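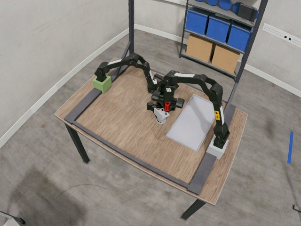

The handover fault in the Cuvik simulation has been traced to a stale joint offset. After the October update, the right arm's wrist stopped 4 mm past its target, and the two grippers made contact during 34 of 197 runs. The risk is highest where the wrists meet over the middle of the table, with the part held just above the wood and the tray still empty. Collision checking was off for the finger links -- an old setting from Praltorar. Amirhossein Azimi has restored it and cut handover speed by 40 percent. Hardware runs remain on hold.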